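Robotics Club: Bun Night, speaker notes
2 min read

Open with the 1,762 runs Team Fusberg logged. Pause for gasps!
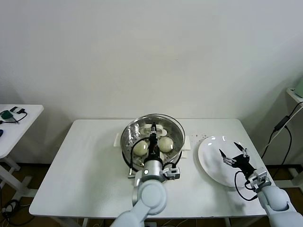 Job one: loading

Talk slowly here. Squeeze too hard and you get a pancake.

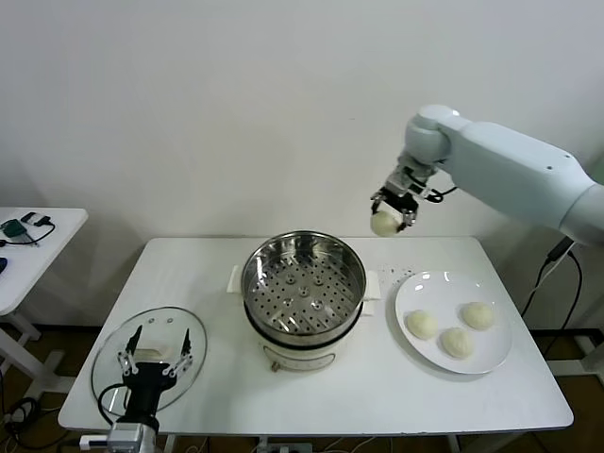 Right arm carrying a bun, lid set aside.

Mention the grip setting (20, down from 200).
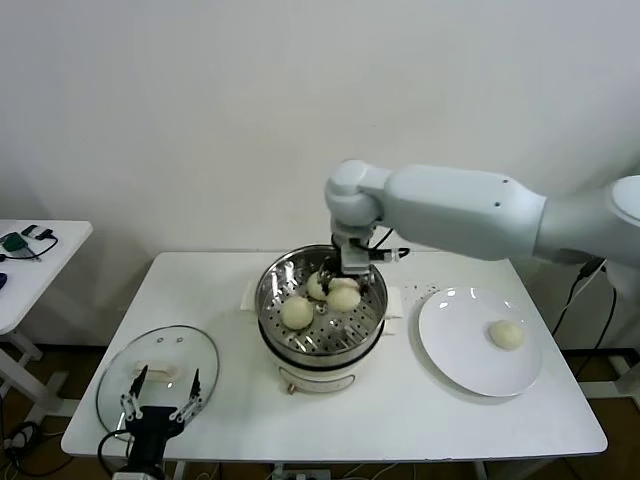 Three in the basket, one on the plate.

Thank Raltent for the table space.

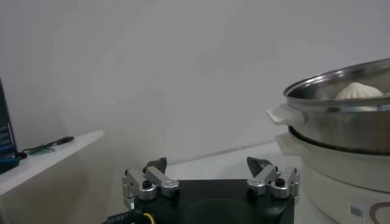
Wrist views are my favorite part. Ask the room how they'd keep those open fingertips clear of the pot handle. Great ideas every time!

Comments (2)
"Loved this, see you in January"
"Which dough?"

We use cookies. OK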